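Cooking at home, with what the cupboard gives

By Noémie Moulin
Sunday, May 3, 2020

Many of you wrote to me after the last newsletter with the same question: how to make proper meals when we go to the shop only once in the week. I am not a chef, but my grandmother in Besson fed a family of 10 from a very small kitchen, and I try to remember how she did it.

Her first rule was to look before cooking. Take everything out and put it on the table, also the half packets and the jar without a name. I did this on Monday and found two bags of lentils that I had forgotten completely.
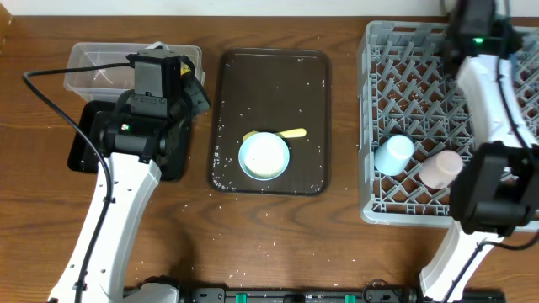
The second rule was to write the menu from the oldest food to the newest. Soft vegetables go into soup at the start of the week, and cabbage and onions can wait. Doaa Ramadan keeps her list on the inside of the cupboard door and crosses out each thing when it is finished. I have copied her idea, with less tidy handwriting.

Small leftovers are more difficult. My grandmother kept every box she could wash, and I am the same — my husband complains about the lids, which never match.

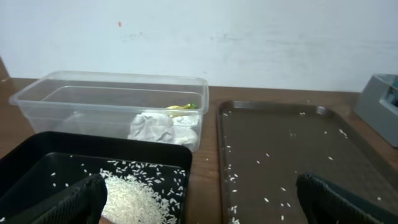 A clear food box, with the lid off.

Please label what you freeze. Write the name and the day, even if you are sure you will remember. Last week I defrosted a tomato sauce for our pasta and it was stewed plums.
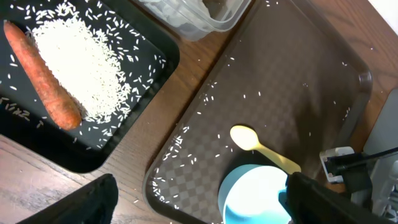
For those who asked, my lentil soup needs one onion, two cloves of garlic, a big cup of lentils and 4 cups of water. Fry the onion slowly, add the rest and let it cook until the lentils are soft. Lemon juice at the end makes a big difference. It is enough for two people, with a bowl left for lunch.

Nokuthula Coetzee has promised us her flat bread without yeast for the June newsletter. If you have a recipe to share, please send it to Tegan Bright before the end of this month.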